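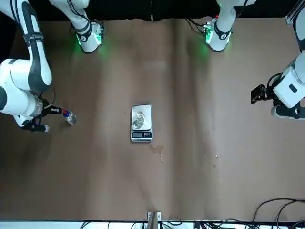 Photo: Nele Stevens

Small and silver and better than it has any right to be: three months with the Fevitz pocket scale

9/26/20
51 shares | 93 comments

I bought the Fevitz in June after my old Vonomard kitchen scale decided that everything in the world weighed nothing, including a full bag of flour. I still use a big scale for baking, but what I wanted this time was something little for the worktable, where I mix hand oils and cuticle oils and (lately) a lot of room spray. These are tiny amounts. If a recipe wants three grams of something and your scale only thinks in whole grams, you could be off by a lot and you would never know until the batch smelled like a candle store.

So, the Fevitz! It's a small silver digital scale, the kind that takes up hardly any table, and I have used it almost every day since it came. I like it so much that I've already talked two people into buying one, and I want to get all my notes down in one place so I can stop typing them into text messages.

What I use it for

Mostly bottles. I buy a sleeve of small clear plastic ones from Tilahun, put one on the scale, zero it out, and pour straight in. Then I zero it again and pour the next thing. That's my entire process. Before this I was measuring by drops, and drops are terrible! A drop of thick oil and a drop of thin oil are two completely different amounts, and the droppers themselves don't agree with each other either. I had one cuticle oil that everybody loved and I could not make it a second time to save my life. Now I have it written down in grams and it comes out the same every time.

I also weigh bottles when they're partly used, to see what's left. Write the weight of the empty bottle with its cap on a piece of tape, stick it on the bottom, and you can do the subtraction whenever you like. Make sure you weigh it with the cap if you're going to weigh it with the cap later. I messed that up for a whole week.

Other things that have been on it: saffron, yeast, a letter going overseas, beads, one very annoyed snail from the garden (he was fine, he went right back under the hosta).

Setup

It comes in a plain box with batteries already in it, and a strip of plastic you pull out to get them going. There's a calibration weight too, in its own little pouch. The instructions are one folded sheet and they're pretty good, except for the calibration part, where step four should come before step three. If yours flashes at you and goes back to the start, let the zero settle first and then press the button. Mine took two tries.

I calibrated it the first day and checked it again last week, and it hadn't drifted at all that I could tell.

The good stuff

Speed, first of all. You set something down and the number is there. My old one would wander up and down for a while like it was thinking about it, and if you poured slowly it would miss the pour completely. The Fevitz picks up a slow trickle really well. I tested this by dripping almond oil off a toothpick, and it kept up.

The tare button is good too. It has a definite click, and it doesn't need so much pressure that the whole thing slides across the table. I know that sounds like a small thing, but I tare maybe a dozen times in one batch and I used to have to hold the old scale down with my other hand.

It wipes clean. I get oil on everything, and I mean everything, and a cloth with a bit of rubbing alcohol takes it right off the silver part without leaving streaks.

And it's small enough to sit in the middle of the table with everything else spread out around it. I work on a big sheet of brown paper, which I leave down until it's too blotchy to look at, and there's plenty of room for the bottle I'm filling on one side and whatever I'm filling it with on the other. With the kitchen scale I was always reaching around it.

The less good stuff

The auto shutoff is too quick. If you stop to look up a recipe, or the dog needs out, you come back to a blank display and your tare is gone. You can turn the timer off by holding down two buttons at startup, but it forgets that setting when you change the batteries. I keep a pencil next to me and write down each number as I go, so it isn't a disaster when it happens. I still grumble every time.

It tops out at 285 grams, container included. That's plenty for little bottles and not nearly enough for glass jars. One heavy jar with a thick bottom used up most of that before I had put anything in it. If you work in glass, look at the weight of your empties before you order.

It doesn't like a soft surface. I tried it on a folded towel once, thinking I'd save myself some wiping up, and the readings were all over the place. Paper on a flat table is no trouble, though if the paper has a crease running through it I do smooth that out before I set the scale down. An open window will also make the last digit flutter. So will a fan, and so will I if I lean in and breathe on it.

Tall narrow bottles can be a bit tippy. They stand up all right when they're empty, but then you bump one with the spout of your measuring cup and over it goes. I've started setting a shallow dish on the scale first and taring that, so a spill lands in the dish. The low, wide dishes that hold tealights are perfect for this and weigh next to nothing.

How it compares

I borrowed a Zoltine from my sister-in-law for a weekend so I could try them next to each other. The Zoltine is a nice scale! The display is bigger and it has a backlight, which the Fevitz could really use in the evening. But the buttons are touch buttons, and with oily fingers they either do nothing or do everything at once. I weighed the same capped bottle on both and got the same number to the tenth of a gram, so I don't think accuracy should be what decides it for you. If your hands are usually clean and your room is usually dim, get the Zoltine. With my hands, I'm staying put.

The Vonomard I mentioned at the top was never meant for this kind of work and I don't hold it against them. It gave me years of good bread.

A few tips if you get one

Leave it on for a minute before you weigh anything that matters. Mine settles down nicely after that.

Put the bottle on before you press tare, then take your hand all the way off. I kept one finger on the cap without noticing and couldn't figure out why I was coming up short.

Keep the cap next to the bottle as you pour. Mine roll. The blue ones that come with my bottles have gone under the stove more than once, and a bottle of lavender oil with no cap is a problem for the whole house.

If you're making a batch of several bottles, mix everything in one cup and fill from that. I tried building each one separately on the scale and it took all afternoon, and they still smelled a little different from each other.

Save the pouch with the calibration weight in it and don't handle the weight with greasy fingers. I use a tissue.

Should you buy it?

If you make anything in small amounts, yes, I really think so. It has changed how I do this hobby more than any fancy oil I've bought, and for the price of two of those oils. I would love a backlight and a shutoff timer that remembers what I told it. Otherwise I'm very happy, and my cuticle oil is finally the same cuticle oil every time.

Next up I'm going to try solid balms, which means beeswax, which means I'll be finding out how well hot wax comes off the weighing plate. I'm putting a square of parchment down first. If you've done balms on a scale this size, tell me what you pour into, I'm still undecided between tins and the little twist-up tubes!

Share this post (51)
View all 93 comments

Recent posts
Tilahun clear bottles, six months on: do the caps still hold?
Room spray that doesn't stain the curtains
The cuticle oil recipe, now in grams
Funnels, ranked from worst to best
How I label things so I can read them later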